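먼지떨이 차례가 되면 나는 꼭 커피를 내려놓는다. 괜히 그런다. 들고 있으면 쏟을 것 같아서.

우리 팀이 프리쿰 프로젝트에 들어온 게 3월이었으니까, 나도 이제 이 일에 이골이 날 만도 한데 말이지. 집안일 하는 기계를 만든다고 하면 다들 설거지나 빨래 개는 걸 상상하더라. 우리 엄마도 그랬다. "그럼 김장도 하니?" 엄마, 얘는 아직 상자에서 물건 하나 꺼내는 걸 배우는 중이에요. 했더니 한참 말이 없다가 그러신다. "너 세 살 때 하던 거네."

맞는 말이라 할 말이 없었다. 그래도 나는 세 살 때 하루에 1,640번씩 연습하진 않았다고요!

아무튼 오늘 목표는 스쿠브컴 쪽에 보낼 기록을 채우는 거였다. 회색 통에서 물건을 집어 옆으로 옮기고, 다 옮기면 다시 섞고, 또 집고. 공은 쉽다. 상자도 웬만하면 쉽다. 문제는 늘 털 달린 것들이다. 이놈의 먼지떨이는 어디까지가 몸통이고 어디부터가 털인지 나도 헷갈리는데, 팔이 그걸 어떻게 알겠어. 선글라스도 만만치 않다. 얇은 테를 잘못 잡으면 내 어깨가 다 움찔한다(내 것도 아닌데).

오후 네 시쯤, 151번째 시도를 앞두고 플로렌시우 모레이라가 의자를 끌고 와서 내 옆에 앉았다. 둘이서 말없이 통만 들여다봤다. 파란 털, 흰 털, 물방울무늬 빨간 상자.
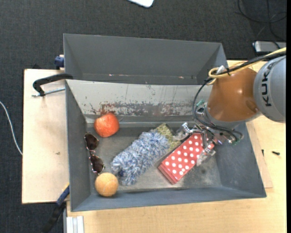 플로렌시우는 이게 다 무슨 소용이냐고 했다. 자기네 집 거실 바닥엔 저런 게 백 개쯤 굴러다니는데, 애 둘이 어지르는 속도를 따라가려면 팔이 네 개는 있어야 한다고, 게다가 소파 밑은 누가 하느냐고.

"소파 밑은 네가 해야지."

"그럼 난 안 사."

"아직 팔지도 않거든?"

그러고는 둘 다 웃었는데, 웃다 보니 좀 서글퍼졌다. 지난주에 본사 사람이 와서 이거 언제 가정에 들어가느냐고 묻길래 나는 또 씩씩하게 금방이라고 대답했단 말이다. 금방이라니. 어제는 집기 성공률이 62퍼센트였다. 열 번 중 네 번 가까이 물건을 놓치는 가사도우미를 누가 부르냐고.

플로렌시우가 턱으로 화면을 가리켰다. 시작하라는 거다. 나는 커피를 바닥에 내려놓고 버튼을 눌렀다.

팔이 움직였고, 먼지떨이가 올라왔다. 털이 아니라 손잡이 쪽을 제대로 물고서! 나는 소리를 지를 뻔했는데 플로렌시우가 먼저 질렀다. 안 산다던 사람이.

팔은 먼지떨이를 든 채 잠깐 멈췄다가 옆으로 돌아갔다. 그 바람에 털이 살랑살랑 흔들려서, 꼭 허공의 먼지를 터는 것처럼 보였다. 나는 얼른 기록표에 성공이라고 적고 비고란에 '털었음'이라고 썼다가 지웠다. 위틀리가 보면 또 뭐라고 할 테니까.

퇴근해서 엄마한테 전화로 그 얘기를 했다. 엄마는 잘했다고, 근데 네 방 먼지는 언제 털 거냐고 했다. 나는 152번째가 어떻게 됐는지는 말하지 않고, 주말에 털겠다고 했다.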